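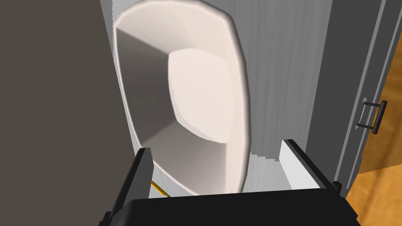 The simulated washroom at Hullar, from the gripper's side.

Bohdana Harasym had driven 700 miles to look at a urinal on a screen.

"It learns in there first," said Zlatko Dimitrov. "We've run it 1187 times."

"On that one?"

"That one, yes. With the gray door."

She looked at the two gripper fingers under the bowl. The walls were very clean. She had managed restrooms at Baline for five years and had never met a wall like that.

"And a real one?"

"August," he said — a little too fast.

She wrote August on the back of her visitor badge, put a question mark after it, and asked where the coffee was.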